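Evari home projector – two months in

Posted 25 January 2018

Bought this in November, before the Christmas film binge, and kept meaning to write it up. So, quick one before I go out. It's for watching superhero films at home, mainly. I'm not a tech person. I just want the big fights to look big.

Price first. Mine was 200 with the carry bag, from Castillo, the online place. Delivery was fine, box a bit bashed, nothing broken. There's a dearer one called the Tritum which everyone on the forums bangs on about, but I couldn't justify it for something I use at weekends.

Set-up took me one evening. Feet are fiddly. The front one screws in and out to raise the picture, the back two don't move at all, so if your shelf isn't level you're stuck folding up bits of card. Focus is a ring round the lens and it's stiff. You turn it, it goes sharp, you let go, it drifts off a touch. After a while you learn to go slightly past. Annoying but you do get used to it.

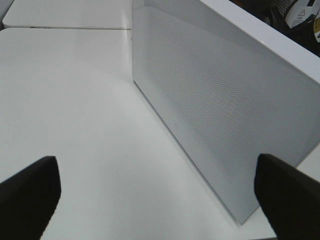 Big white box with a perforated panel, on the white table.

Picture. Good with the lights off, poor with them on, as you'd expect for the money. The box says 3000 lumens. I don't believe it for a second. Curtains shut, lamp off, lovely. Anything with daylight coming in and the faces go grey. Colours are strong out of the box, too strong – reds especially, every cape looked like it was glowing. Go into the menu and pick "Soft", then take the colour down a few notches. Much better.

Dark scenes are the problem. And lets face it, comic book films are nothing but dark scenes now. Rooftops at night, caves, rain, somebody in black armour punching somebody else in black armour. On this you lose half of it. I tried one of the gloomier ones and had to rewind to work out who'd been thrown through the wall. Brighter stuff, space battles, anything with a joke in it, looks brilliant. Cartoons too. The old Saturday morning style ones are the best thing I've watched on it, flat colours, thick lines, really suits it. 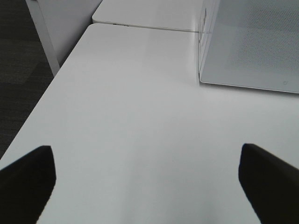 Sound next. Built-in speaker is tinny, there's no bass at all, and a giant robot falling over sounds like a dropped tray. Plug in a speaker. I use an old Janel one through the headphone socket and it's fine. Fan noise is there in quiet bits but you forget it once the music starts. Gets louder after the first hour or so, then stays put.

Inputs: two HDMI, one USB, one card slot I've never touched. USB played most of my files, refused 4 of them, no idea why. Subtitles work but they're tiny and you can't change the size. Menu is slow. Press, wait, press again, now you've gone too far. Remote is cheap and needs pointing right at the thing, which is a pain when its behind you.
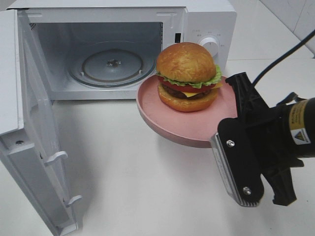
Lamp is meant to last 2000 hours in normal mode, less on bright. Can't comment yet obviously. Worth looking up what a new one costs before you buy, I didn't, and it's a fair chunk of the price of the projector.

Size wise you get a massive picture from not very far back. I've got it on a plain painted wall, no screen. Might get a screen later. Wall has a bump in it and once you've noticed it you see it in every wide shot, right where the skyline goes.

Would I buy it again? Think so, yes. If you mostly watch the moody stuff, save up and get something with better blacks. If it's big daft colourful team-up films with mates and a pizza, go for it.

Good: cheap, huge picture, nice colours once you've turned them down
Bad: dark scenes, speaker, that focus ring, the remote

Four stars from me. Would of been three before I found the Soft setting.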